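How Farmers Rotate Crops

Plants take food from the soil. This food is called nutrients. Corn takes a large amount of one nutrient, nitrogen. If a farmer plants corn in the same field every year, the nitrogen runs low and the corn grows poorly.

Crop rotation is one way to deal with this. To rotate crops means to change what grows in each field from year to year, in a set order.

The Burnham farm has 774 acres of cropland. An acre is a little smaller than a football field. In the spring, 132 of those acres are planted in oats. The rest is split between corn and soybeans. The following year, the crops trade places.

Soybeans belong to a plant family called legumes. Tiny living things called bacteria make their homes in small bumps on legume roots. The bacteria take nitrogen from the air and change it into a form plants can use. Part of it stays in the field after harvest – in the roots, stems and leaves that are left to rot.

Rotation also helps with pests. The corn rootworm is a beetle. It lays its eggs in the soil of a cornfield in late summer, and the young hatch the next spring. They eat corn roots. If the field now holds soybeans, most of them starve.

The order of the crops has to be planned ahead. Kwok-wai Kwok, who keeps the Burnham field records, makes the plan in February, before any seed is ordered. Each field has its own box on a chart, with a row for every year.

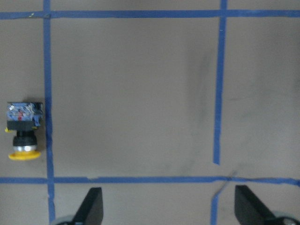 Blue tape can divide a flat surface into boxes.

A simple rotation has 2 crops. A longer one may have three or four. With corn, soybeans and oats, field A could have corn in the first year, soybeans in the second and oats in the third. In the fourth year it goes back to corn. Fields B and C follow the same order but start at a different crop, so the farm grows all three every year.

Words to know

Nutrient: something a living thing needs in order to grow.
Legume: a plant that has its seeds in pods, such as beans, peas and clover.
Bacteria: living things too small to see without a microscope.
Harvest: the gathering of a ripe crop.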